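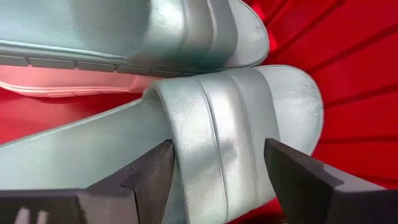
Frequently Asked Questions: Returns, Exchanges and Sizing at Platorero

Last updated September 2, 2025

How long do I have to send something back?
You have 17 days from the day your package lands on your porch, and we count that generously. If day 17 falls on a Sunday or a holiday, just drop it off the next morning and we'll treat it as on time. Gift orders placed in June for graduations and weddings follow the same rule, but counted from the day of the party (write the date on your slip, please).

Can I try shoes on first?
Of course you can, we'd worry if you didn't! Walk around on carpet or a clean floor for as long as you like. Once they've been out on the sidewalk, though, we can't put them back on the shelf, so take your time indoors.

I'm between sizes. What should I order?
For slides and other open shoes, most of our customers are happier going down. For anything with a closed toe, go up — your feet swell a little over the day, and you'll be grateful by suppertime. The Tririsell loafers run narrow, and if you have a wide foot I'd steer you toward Hämmerli instead. You're also welcome to order 2 sizes of the same style and return the one that doesn't suit.

How do I clean metallic finishes?
Gently, gently. A soft cloth barely dampened with plain water takes care of nearly everything. Please skip the alcohol wipes and the magic sponges, and let the shoes dry away from the heater.

Is return shipping free?
It is on orders over $120. Below that we take the cost of the label out of your refund, or you can bring the package to our counter and pay nothing at all.

When will I see my money?
We send the refund the same day we open your box, but banks like to take their time with it. If a week goes by and there's still no sign of it, write to us and we'll look it up.

Who do I ask if my question isn't here?
Write to Leopold Ruchti at the service desk, and put your order number in the subject line. He also handles repairs for Ikance boots, so in the fall his replies can take an extra day or so.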